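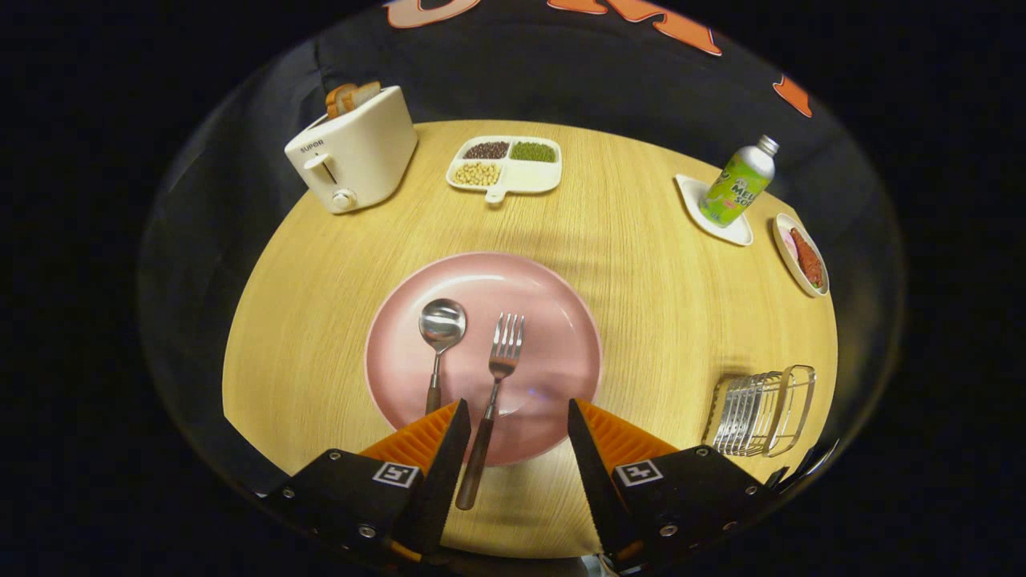
Why I Don't Trust the Morning Routine

By Emiliano Arellano
2025-05-16

Somebody sent me another one last week. It was a list of what successful online business owners do before eight in the morning, and it had everything in it: cold water, a journal, a walk, a green drink, ninety minutes of "deep work" on the thing that matters most. Underneath were 108 comments, nearly all of them from people who said they were starting tomorrow.

I'd like to know how many did. More than that, I'd like to know how many of them had anything to sell by the end of the month.

I have run a small business from my spare room for long enough to have tried most of these. I sell printed sewing patterns, which is not a glamorous line, and I do my best work between lunch and the school run. For one whole winter I got up at five because a man on a podcast told me that was what serious people did. I was tired and short with customers. I sent a parcel meant for Drulside to a lady in Widness, who was very nice about it. My sales in December were the same as they had been the year before, when I was getting up at half past seven.

The trouble with the evidence for routines is that it all comes from one direction. We ask people who have done well what they do in the morning, and they tell us. Who is asking the ones who went under? I'd bet plenty of them kept a journal too. Radymyr Horobets, who used to write a sharp little newsletter for people selling online, once asked his readers to send in the routines they had been keeping when their businesses closed. He got 22 replies and said he couldn't have told them apart from the success stories. It's hardly science, but then neither is the other stuff, and the other stuff gets put on mugs.

I also wonder about the order of events. A person whose shop is doing nicely, who has paid for help with the packing and the emails, can spend an hour walking round the park thinking about the year ahead. The hour came after the money. Put that same hour into the life of someone with two jobs and a baby and it has to be taken out of sleep. When it doesn't work, the advice has its answer ready: you weren't consistent enough. Try again, and perhaps buy the planner.

Because there is always a planner. Follow almost any of these articles to the bottom and you'll find a course, an app or a notebook with a ribbon. I paid for one called Bovo, which sent me a cheerful message at dawn asking for my intention for the day. My intention was to post the parcels. It was my intention every day, and typing it in did not get them to the post office any sooner.

Dulce Ibarra thinks I'm being unfair, and she has earned the right to say so. Her stationery shop, just called Ibarra, pays her wages and those of two others, and she is at her desk by six. She says the routine stops her arguing with herself. I believe her. Some people do need rails, and if you have a habit that suits you then I've no wish to take it away. But when I asked what had made the biggest difference to the shop, she didn't mention mornings. She said it was putting her prices up, and then ringing the schools that hadn't ordered again.

That is dull advice and I suspect it is worth more than the rest put together. Ring the customer. Fix the page where people give up and leave. Find out which of your products loses money and stop making it. You can do any of these at three in the afternoon in your slippers.

I can see why the routine is more popular. Ringing a school that might say no is unpleasant, while getting up early feels like work and carries no risk of being turned down. I was very proud of myself at five o'clock that winter. I had a full page of notes most days by seven, and I don't believe I ever read one of them back. They're in a box under the cutting table, if anyone wants them.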